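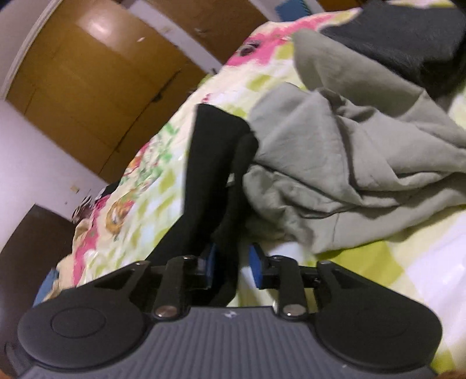
Figure 9.1 Black sock and floral comforter

March
By the Plillidau Home Horticulture staff

Chapter 9
Watering the Small Garden

Most plants in a small garden that die in their first summer die from too much water or too little. The two problems can look alike. A tomato with waterlogged roots wilts in the same way as one that is dry, and a new gardener who sees drooping leaves will often reach for the hose in both cases. The first skill in this chapter is checking the soil before doing anything else.

Push a finger into the bed to the second knuckle. If the soil feels damp at that depth, wait. If it is dry, water slowly at the base of the plant until the moisture has moved well below the surface. A quick sprinkle wets only the top layer, and roots tend to stay where the water is. Shallow roots dry out fast in hot weather.

Soil type decides how often you will need to do this. Sandy soil drains quickly and holds little. Clay takes water in slowly and stays wet for a long time, so a heavy soaking may run off before it can sink in. The two test gardens used in this book show the range. The Tokham plot is on sand and in July is checked every day. The Ustimstead plot is on clay and can go much longer between soakings, although its surface bakes hard and cracks.

Mulch helps in both places. Spread straw, shredded leaves or bark 2 inches deep over moist soil, and keep it a little way back from the stems. Mulch laid on dry soil can keep light rain from reaching the roots.

Time of day matters less than many guides suggest, but early morning is the best choice where you have one. Less water is lost to the sun, and leaves that get splashed have time to dry – this is useful with squash and other plants that pick up mildew.

Section 9.1 covers hand watering. Section 9.2 deals with soaker hoses and drip lines, including the layout for the Gidey bed, which is 28 feet long and slopes toward the fence. For the exercise at the end of Section 9.1 you will need a trowel, a straight-sided can and a bed that has gone 48 hours without rain.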